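Search tickets, parts, rooms

Posted 2024-06-23 by Facilities Support, Orkville

Ticket: Lights in cap storage drop out when the packing line starts
Site: Galanis building, lower floor
Status: Closed, monitoring
Priority: Normal

Reported problem
Part of the overhead lighting in the cap storage room goes off for a few seconds when the packing line next door starts up, then comes back. It happens most mornings and sometimes after lunch. Pickers on the shelving side say they can't tell the black caps from the navy ones while it lasts. Two cartons for Batum went out with mixed colors last week and had to be recalled from the dock.

Environment
Fluorescent fixtures on two circuits, A and B. Circuit A feeds the main room. Circuit B feeds the back wall, the doorway and the hallway by the stairs. Small round ceiling lights are on the emergency circuit and were never affected. Stock on hand is 3000 caps, mostly black.

Log

Entry 1. Checked the panel. No tripped breakers. Labels for A and B were swapped on the door card. Corrected the card.

Entry 2. Asked the line to do a cold start while we watched. Back wall and doorway went out, main room stayed on. Fault is on B only.

Entry 3. Swapped tubes in the back wall fixture with known good ones. No change. Put the old tubes back.

Entry 4. Measured voltage on B during a start. It sags far enough to drop the ballasts. The Trekex sealer had been plugged into an outlet on B after the bench was moved. The sealer draws hardest in the first 9 seconds while its bar heats, and the dropout fits inside that time.

Entry 5. Moved the sealer to the bench outlet on its own circuit. Ran 2 cold starts. No dropout on either. Taped over the outlet on B and tagged it.

Entry 6. User asked if the room is bright enough for sorting in general, apart from the dropout. Took a meter reading at the front of the shelves: 300 lux. Acceptable for picking. Low for telling black from navy on the bottom tiers. Recommended that color checks be done out on the floor, under the center fixture.

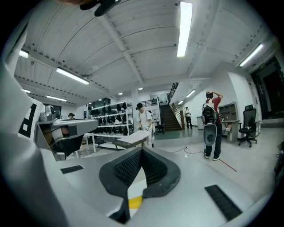 Entry 7. Color checks have moved off the shelves as recommended. The brightest fixture is the one near the top of the ceiling run at center, and the white shelving behind and to the left of the person with the board sits back from it, with its rows of black headwear across several tiers. The pillar by the shelving will also shade the lower tiers from some angles. Asked for the navy stock to go on a separate unit so that it doesn't share a tier with black.

Entry 8. User confirms no dropout over several starts. Navy stock not moved yet. That part belongs to the stockroom and is tracked on their own list.

Resolution
Sealer moved off lighting circuit B. Panel card corrected. No parts used.

Follow-up
Recheck voltage on B in July, with the line running and the hallway lights on. If the dropout comes back before then, reopen this ticket and note which fixtures went out. Don't remove the tape from the tagged outlet.

Contact Facilities Support | Copyright Galanis, Orkville | Back to top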